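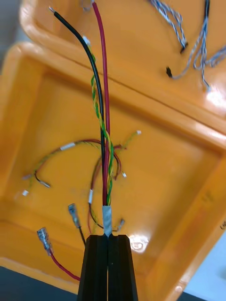 Senan Mulligan wrote in to ask why we can't film one good pick and play it back 200 times. The short answer is that the wires never lie the same way twice, and a policy trained on one pick learns one pick. Most of the questions we get are some version of his, so the answers are collected on this page. It covers the wiring station at Grarnbridge only. The Fluvthorpe line has its own rules.

## Before you start

### What counts as one example?

One example is one episode: the arm starts at the home pose, closes on a bundle, lifts it clear of the tray, and holds it for two full seconds. Then you press the pedal to end the recording. If you let go before the two seconds are up, it is still an episode, but it gets the tag `short`.

Moving the bundle to the fixture is a separate task with its own task name. Don't run the two together in one recording, even if you are on a roll.

### How many do you need from me?

A normal shift is 90 kept episodes. New operators do 28 on their first day, and those are all reviewed before they go anywhere. You are not paid by the episode, so please don't rush the last ones.

### Do I need any experience with robots?

No. You need to have finished the teleoperation practice set and the safety sheet. People who have worked with harnesses by hand tend to pick it up quickly because they already know where a bundle wants to bend.

### Which parts do I use?

Use what is in the tray kit signed out for that shift. Kits are supposed to be mixed. You may find single wires, twisted pairs, taped bundles and different kinds of terminals in the same kit. Don't sort them, straighten them or take out the awkward ones.

Please don't bring parts over from Stindberg. Their offcuts are logged under another set of part codes and the two get confused in the index.

## Picking

### Where should the gripper close?

On the tape, if the bundle has tape and you can reach it. Close with the fingers across the bundle. If the tape is buried, take the bundle wherever the strands run closest together and add the tag `off-tape`.

Never close on a crimped terminal or on bare conductor. If you do it by accident, open again, back off, and continue. The correction is useful to us. Leave it in.

### The bundle had other wires underneath it. Should I clear them first?

No. Clutter is part of the task. Pick the target as it lies. If a second wire comes up with it, keep holding for the two seconds, end the episode, and tag it `extra-lift`.

You may use the gripper to nudge a wire aside if that is how you would get to the target. You may not use your hand once recording has started.

### What if the wires fan out after I grip them?

That is expected. Loose conductors above the grip point will spread according to how stiff they are. Don't rotate the wrist to tidy them for the camera. The fixture task has its own examples for bringing the ends back together.

### How hard should I grip?

Use the preset. It is the same for every bundle in the current kits. If tape or insulation looks pinched after a release, stop and tell whoever is on the desk. Do not lower the force yourself, as the value is written into the episode and the whole batch has to match.

### Can I keep the same layout for a few episodes in a row?

Two at most. After that, lift everything in the tray by hand, drop it, and move the tray a little on the bench. Turning the tray counts as a new layout. Turning only the target does not.

## Camera and lighting

### There is glare on the tray. Do I fix it?

Leave it. The trays are shiny and the overhead lights stay on all day, so the trained policy will see glare too. Only stop if the live view is so washed out that you can't find the bundle yourself.

### Can I adjust the wrist camera?

No. If it has been knocked, run the calibration check from the menu. A score below 9 means it needs to be reset before anyone records again. Masanobu Minami does the resets. Leave a note on the station with the time you noticed.

### Why is the gripper always in view?

The model works from the same wrist view you see. It has to learn where the fingertips are relative to the wire, and it learns that by seeing both.

## Mistakes and bad episodes

### Should I delete a failed pick?

Don't delete anything. Mark it and move on. The tags are:

- `miss`: the fingers closed on nothing
- `slip`: the bundle was lifted and then dropped
- `short`: the hold was released too early
- `wrong-target`: a different bundle was picked
- `void`: hand in view, pedal error, or anything else that makes the recording useless

Only `void` episodes are left out of the kept count. Misses and slips go into a separate split that Tomomi Takagi's group uses to train the success detector.

### I tagged an episode wrong. Can I change it?

Yes, until the batch is closed on Sunday night. After that, send the episode number and the correct tag to Flor Sánchez and she will change it in the index.

### The pedal recorded two episodes as one.

Tag it `void` and write "double" in the comment field. We used to split them by hand. It took longer than recording them again.

## Where the data goes

### Who gets to see it?

The wrist video, joint positions and gripper state go to the Hirose training server. Station audio is off. If your hands, sleeves or badge show up in an episode, tag it `void` and it will be removed in the next cleanup.

### When do we find out if it helped?

A new policy is trained after each closed batch and tested on kits it has not seen. Results go up on the station board. The September batch is the first to include twisted pairs in every kit, so don't compare its numbers directly with the earlier ones.

### Can I suggest a new part or a new tag?

Send it to Mitsuko Amano with an episode number that shows the problem. `off-tape` came from an operator's request. Tags are only added between batches.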